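Robotics & Automation > Preprints > Teaching by demonstration
8 min read

3.2 Collecting the demonstrations

We tried two ways of getting the folding task into the robot. The first was remote control from a desk, with Kuo-hua Ho driving the arm through the Pinden interface while watching two video feeds. The second was the hand-held gripper, where you skip the robot altogether and do the job yourself, holding the same kind of fingers the arm will later use. I'd been a remote control person for years, so I went in expecting the first to win - it didn't, at least not for cloth.

Part of the trouble is that fabric gives you so little to go on through a screen. Kuo-hua is very good (much better than me!) and still needed up to 10 minutes for one pair of pants, most of it spent hunting for an edge to pinch. With the hand-held tool you feel the cloth drag and you just adjust, without thinking about it. We ended up with 600 usable hand-held demonstrations from 21 homes, and only a small set of remote ones, which we kept for the comparison in Section 5.

Sándor Bozsik wrote the instructions for the people doing the recording, and we kept them short on purpose. Work at your normal speed. Start with the garment wherever it happens to be. If you drop something, pick it up and carry on. We threw out the early rule about clearing the surface first, which we'd copied from our own lab protocol in March, and I'm glad we did, as the policies trained on tidy tables fell apart the moment a second garment showed up.
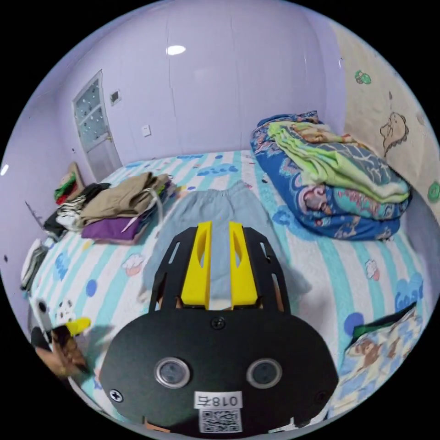

Figure 6. Hand-held gripper and light blue pants on a bed.

Picking the first grasp is where people differ most, and it's the bit I find most fun to watch. Some go for the waistband every time, others start at a leg and sort out the rest later. The approach direction matters too: in Figure 6 the two yellow fingers come in from the leg end, with the waistband on the far side of the bed, so going for the waistband means reaching over the whole length of the pants. The striped, printed sheet underneath is a fair test for the segmentation step as well - pale blue stripes under light blue cloth are a lot harder than our gray lab table. We label each demonstration by the part of the garment grasped first and leave everything else to the model.

© Darkik Papers | Contact | Back to top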